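# 新房限购松绑之后,挂牌数据到底能信几分

**版块:楼市杂谈 / 政策与数据**

---

**楼主:半坡看房人**

二月份政策出来以后,朋友圈里的中介一个比一个兴奋,转的都是同一张图:“Clutetti 监测显示,Wullergate 片区带看量环比上涨 80%”。我把那份报告从头到尾翻了两遍,没找到样本说明。80% 是跟哪个月比的?一月本来就没几个人看房,拿二月去比,想不涨都难。

我自己在 Wullergate 看了小半年,说几个亲眼见到的情况,不代表全局:

1. 挂牌价基本没动。业主嘴上硬,私下让中介传话说“可以谈”。
2. 同一套房子在三个平台上有三个价,最低那个点进去永远是“刚刚售出”。
3. 中介说的“抢房”,我一次也没碰上。我约的几套全是当天就能看,有一套钥匙就放在门店抽屉里。

下面按我关心的顺序说。先说厨房,最近看的几套都打着“精装拎包入住”的旗号,加价全加在厨卫上,业主报装修成本的时候没有一个拿得出合同。 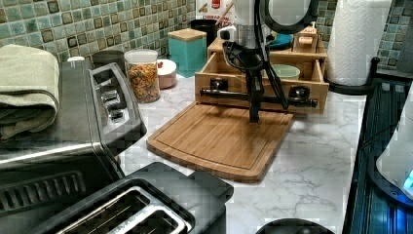
## 一、带看量不等于成交量

带看量是最容易做出来的数。同一个客户一天看七套,算七次;同事之间互相踩盘,在有的系统里也算。真想知道市场热不热,要看网签,而且要看撤掉多少。报告里这两项都没有。

## 二、挂牌均价是业主的愿望

均价用的是挂牌价,成交价一个字没提。我手上有 13 套跟踪了三个月以上的房源,最后挂牌价和最初挂牌价相比,只有三套往上调过,调完之后一直没卖掉。这能叫“价格企稳”?

## 三、“外地买家涌入”

这是我最怀疑的一条。报告说外地买家占比明显提升,但是怎么认定外地?按手机号归属地?我的号码还是上大学时办的,照这个算法我也是外地买家。

欢迎拍砖,最好带数据来拍。

---

**2楼:瓦片不压韵**

支持楼主。补一句,Clutetti 的数据来源就是几家加盟门店自己填的,填多了总部还有奖励。我前同事在里面待过,原话是“月底补录”。

---

**3楼:Majali小区老业主**

楼主说得有点过。我是卖方,我家去年挂出来三个月没人问,这个月来了好几拨,有一家连着看了两次。数据可能有水分,可是热度是有的,不能因为报告写得烂就说市场没变化。

---

**4楼:半坡看房人(楼主)**

回3楼:我没说没变化,我说的是这份报告证明不了变化有多大。您家来了好几拨,我信。成交了吗?

---

**5楼:Majali小区老业主**

还没有,对方嫌贵。

---

**6楼:瓦片不压韵**

……

---

**7楼:听雨的会计**

我来说说装修溢价的事。上个月跟一套 Majali 的两居,业主说厨房花了大价钱,台面、墙砖、电器全送,总价因此比同户型高出一截。我算了一下,电器折旧完基本不值钱,台面墙砖要看个人喜好,银行评估的时候根本不会给你加这一块。

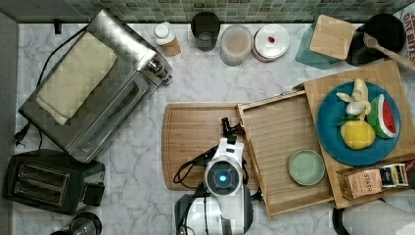
评估价出来果然跟同户型一样,差额全得自己掏首付。所以各位看到“精装”两个字,先问评估,再谈喜欢不喜欢。中介不会主动提醒,他们按总价提佣。

另外回楼主第二点:13 套样本太少了,也不好拿来反驳人家。你批评别人没有样本说明,自己的样本是怎么挑的?

---

**8楼:半坡看房人(楼主)**

这个批评我认。我的 13 套是按自己的预算和通勤挑的,偏小户型,偏地铁沿线,推不到整个片区。我的意思是,我至少告诉你是哪 13 套。晚点我把表格整理一下发上来,隐去门牌。

---

**9楼:路过的Clorkeo用户**

有没有人用 Clorkeo 查过历史调价?我查了同一个小区,它显示的调价记录比门店给我看的多出好几条,主要是下调。中介的解释是“系统抓错了”。抓错了怎么只错在下调上?

---

**10楼:瓦片不压韵**

Clorkeo 也别全信。它会把重新挂牌当成新房源,所以“新增挂牌”那一栏一直虚高。前年还有人拿那一栏写文章,说业主集体抛售,吓得我岳母差点当月就卖房。

---

**11楼:南窗有灯**

我比较悲观,觉得要多少数据都没用。数据再全,该买不起还是买不起。这几年统计口径改来改去,我月供的比例一点没降。把外地买家查得清清楚楚,然后呢?给本地人打折吗?

---

**12楼:听雨的会计**

回11楼:两码事。数据解决不了买不买得起,但是能让你少被忽悠。首付多掏的那几万块,就是信息差的钱。

---

**13楼:南窗有灯**

少被忽悠几万,总价还是几百万。我不是抬杠,我是真的看累了。周边朋友要么咬牙买了天天抱怨,要么干脆不看了。我现在也就是周末去别人家坐坐,租的房子住着也还行,孩子有地方玩,做饭有地方做。 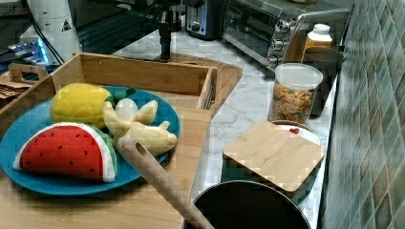
Hatem Mansour:租着不难受就先租着,这话我同意,但租金数据同样没人管。我续约的时候房东拿 Clutetti 的租金指数给我看,说片区涨了,要加价。我问他指数里含不含长租公寓,他答不上来,最后没加成。所以我不同意11楼说数据没用,你多问一句口径,有时候真能省钱。

---

**15楼:Majali小区老业主**

站在房东角度说一句,我们也不知道该信谁。门店让我挂高一点“留出谈价空间”,过两周又劝我降,说再不降就错过窗口期。前后两次拿的是同一份报告。

---

**16楼:半坡看房人(楼主)**

15楼这条应该置顶。

表格整理了一半,先说初步结果:13 套里有 7 套中途换过平台重新挂牌,重新挂牌以后“上架天数”全部清零。也就是说报告里那个“平均成交周期缩短”很可能就是这么来的。我没有证据说它一定是,只是想请 Clutetti 的人出来说明一下,天数是按房源算,还是按挂牌记录算。

---

**17楼:瓦片不压韵**

他们不会来的。上次有人在评论区问网签口径,第二天评论区就关了。

---

**18楼:听雨的会计**

网签数据可以自己去窗口问,我试过,能查到小区一级,但是只给看不给拷贝,得拿笔抄。下周我正好要去办事,楼主把小区名私信我,我顺手抄几个回来对一下。

---

**19楼:半坡看房人(楼主)**

已私信,先谢过。抄回来要是跟我说的不一样,我照样贴出来。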